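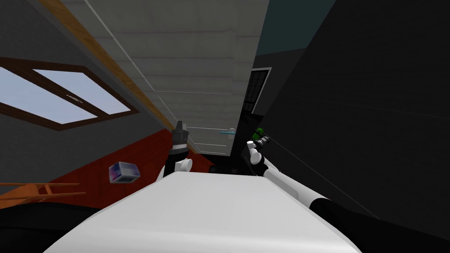

A computer-made robot with two arms and a small green object near one gripper.

What is a pension, anyway?

When I was little I thought a pension was a sort of hat. My gran kept saying she was "on her pension", and I looked and looked for it!

A pension is money you live on when you've stopped going to work. Most of it gets put aside while you're still working, a little bit every time you're paid. Your boss often has to put some in too – a bit like a grown-up topping up your money box.

Let's try it with pocket money. Say you get £4 a week and save £1 of it. After 20 weeks you've got £20. Now pretend your auntie adds another £1 each week (lovely auntie). You've got £40, and you only gave up £20 of your own!

Real pensions go on for years and years. The money doesn't sit in a box either. It gets lent out or used to buy tiny slices of companies, and those slices can grow. They can shrink as well, so people usually mix lots of different ones together.

I started mine when I was 19, at the biscuit factory in Sallthorpe. I grumbled about it, because I wanted new trainers. I'm quite glad about it now.

Try asking a grown-up at home what they'd like to do when they stop work. Mine wanted to keep bees in Fornlow, and she did – she got stung a lot.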